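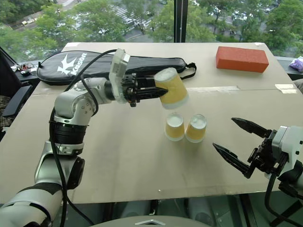 Figure 4. Left arm holding the third cup, right gripper open.

3.2 Cup stacking

The task is two cups upside down on the table and one on top. Hakim Lumbantobing wrote the grasp script and I did the arm paths. We ran 21 trials in January 2020 and counted 11 as complete. In the other 10 the top cup was released too early or a base cup got pushed. The paper cups are light, so we lowered the closing force before the next set. Results are in Table 4.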